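Tablet sync, continued. March, 9:40 pm.

Picked up where I left off last night. The tablet still charges from the desktop but does not mount. File manager shows nothing, and the Preven sync client sits on "Waiting for device" until it times out after 60 seconds. Same result on both rear ports. The front ports are on a hub header I don't trust, so they stay out of the test.

Swapped the cable for the short one from the Brarklow office. The tablet then enumerated, dropped, enumerated again and dropped. The system log has 144 disconnect events for the session, nearly all of them in pairs. A dead cable gives no events at all, so the data lines are intact and the fault is higher up.

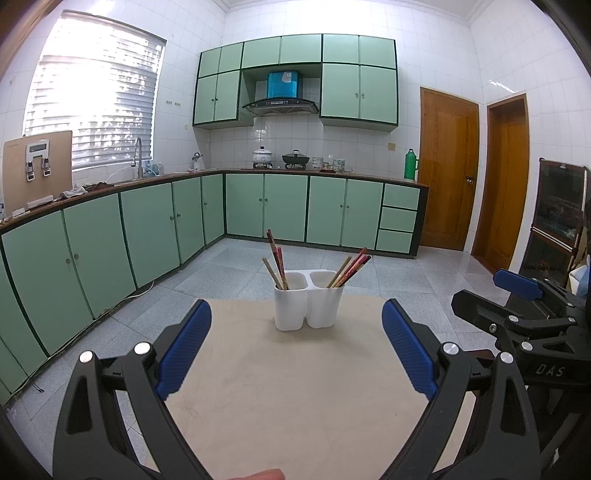

Next was the driver. The client installs its own copy beside the system one and the two had been competing for the same device ID. Removed both, rebooted, let the system driver load first, then reinstalled the client with the driver box unticked. The disconnects stopped. The tablet mounted and stayed mounted for the length of a cup of tea.

Pairing was still refused. Lawal Bashir had the same refusal on the machines at Bundevville and fixed it by deleting the pairing records folder and resetting trust on the tablet. Tried his order first (folder, then tablet) and got the old error. Reversed it, tablet first, and the trust prompt came up properly. I don't have an explanation for the order mattering. Recorded it in the Akinola notes as observed, unexplained.

Started the full photo sync at 10:25. The queue is 2,000 items, and the client copies in batches with a checksum pass after each.
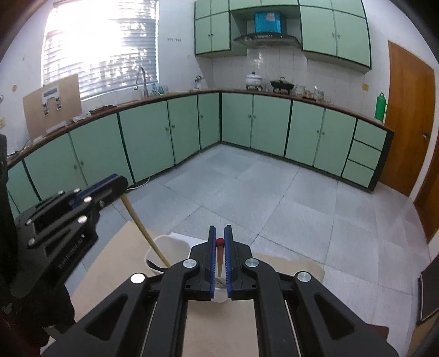 The checksum pass is the slow part. It reads every file back over the same cable, which doubles the traffic, and there is no setting to defer it. The preview pane redraws for each file as well, at full size. It stopped for a good while on one from the kitchen, the white cup with the long wooden handle leaning in it and the grey floor tiles behind, and the transfer rate fell away until the next thumbnail loaded. Collapsed the pane and the rate recovered. Should have done that at the start.

11:50 pm. First batch verified, 2 files flagged. Both are videos with a colon in the file name, which the desktop file system won't accept. Renamed them on the tablet and requeued.

Érica Honorato wants the steps written up for her own tablet, same model, one system version behind. Need to check whether the older version keeps its pairing records in the same place before I send anything. Also to do: label the bad cable, turn off automatic client updates so the second driver doesn't come back, and find out what the front hub is rated for.

Left it running overnight with sleep disabled.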